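Reference > Robotics > Learning from people > Demonstration gathering

Demonstration gathering

Reading time: 3 minutes

Demonstration gathering is the practice of recording a person as they guide a robot, or a hand-held copy of its gripper, through a task, so that a learning system can later attempt the same task alone. One recording is called a demonstration or an episode. A set of them is called a dataset, and by the people who made it, sometimes, other things.

Methods

In the oldest method, the person takes hold of the arm and pushes it through the motion. This is simple and tiring, and puts a human elbow in many of the recordings. In teleoperation the person works a second arm or a controller from a short distance away. A third method does without the arm: the person carries a gripper fitted with a camera and goes about the task by hand. Each has its supporters, who tend to own the equipment for it.

An episode usually holds video, the position of the gripper and how far its fingers are open. Many groups add a written instruction such as "put the ball in the dish." Writing these is considered light work until the third day.

Wrist cameras

A camera at the wrist moves with the gripper and sees what the fingers are about to meet. Its weakness is that it sees little else. An object may fill half the picture at one moment and be gone the next, and fast motion smears whatever is nearby. For this reason a wrist camera is often paired with a fixed one that watches the whole table.
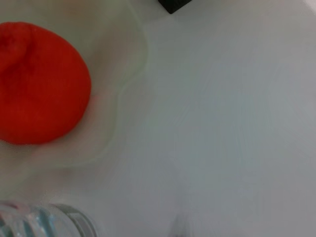

Wrist camera view: a red object in a translucent dish, with a clear plastic bottle lying close by.

Clear materials deserve a mention of their own. Glass and thin plastic take on the color of whatever is beside them and show mostly as outlines and highlights, so a system trained only on solid, painted blocks may treat a bottle as a rumor. Gatherers therefore mix clear items with bright ones, and move everything between episodes.

The Skesura collection

A much-retold case is the Skesura collection, a tabletop project run by the small firm Foltuna at its workshop in Rarnholm. The plan, drawn up by Ivar Solberg, called for 2,000 episodes. Work began in October and stopped at 1,343, the point at which the budget and the operators' patience were found to have the same length.

Tudur Sayce, who reviewed the recordings, threw out every episode in which the operator had paused to think. That left 900. Solberg objected that thinking was part of the task – Sayce replied that the robot had learned to do the pausing beautifully and nothing else. A later round added 500 episodes in which the operator fumbled and then recovered, and these were kept on purpose.

Quality and quantity

Opinion is divided on how many episodes are enough. The Soomro rule, popular in small labs, holds that variety should be increased before volume: new objects, new positions, a different operator. Critics note that the rule gives no number, and its defenders regard this as its chief strength.

Common faults include clocks that disagree between camera and arm, instructions that name the wrong object, and operators who become so skilled that their recordings contain no mistakes to learn from. The last is rare.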